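4.2 Announcement timing and pre-orders

We now turn to the gap between the first public word of a music book and the day it goes on sale. In the Gindora set this gap is long. Of the 81 titles, most were announced by the author before the publisher said anything, usually in a short post, and the publisher's own notice came later (sometimes much later, see Section 3.1 on how we dated these). Fan interest peaks early. Then mostly falls off.

Two groups. Titles about a living artist with a new record out, and everything else. The first group gets more replies, more reposts, more mentions on fan forums. No surprise there. What we did not expect was how little of this carries over into pre-orders. Mikley, the smaller of the 2 stores that shared sales counts with us, showed almost no bump in announcement week – there was often no product page yet, so nothing to buy. Gowda was slightly better, mainly becuase it opens placeholder pages before a cover exists.

We checked whether the word "biography" in the announcement mattered, versus "cultural history" or "oral history" or no label at all. Weak effect, and it goes away once the fame of the subject is controlled for. Readers on the forums do argue over the label, at length. Many want to know if the artist sat for interviews. Access is the single most common question in the first 30 replies under an announcement, ahead of release date and cover art.

Title changes are a headache. Several books changed subtitle between announcement and print and one changed its main title as well. We matched these by hand. Posts which used the old title were kept.

Forum coding followed the Lidmont scheme with small changes (Appendix B). A sample of 2,000 posts was coded twice. Disagreements were mostly over sarcasm, and over whether a joke about the artist counts as interest in the book. We counted it. A stricter rule lowers the totals but leaves the order of the groups the same.

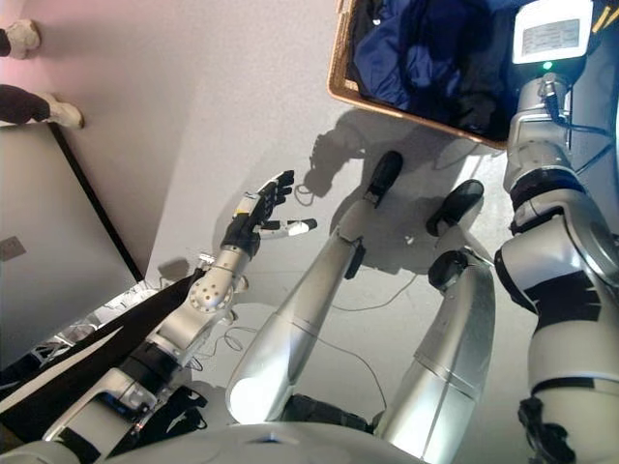
Figure 3. Left hand of a silver humanoid robot, palm up, with the legs extended over a pale gray floor.

Excerpts are a seperate matter. Where a magazine ran a chapter ahead of release, pre-orders moved at both stores, and moved within the same week. This holds for well known and lesser known subjects alike. The chapter picked was nearly always about the making of one album, so we can't say if a chapter on childhood or family would do the same. Audio excerpts were too few to test. Section 4.3 looks at reviews.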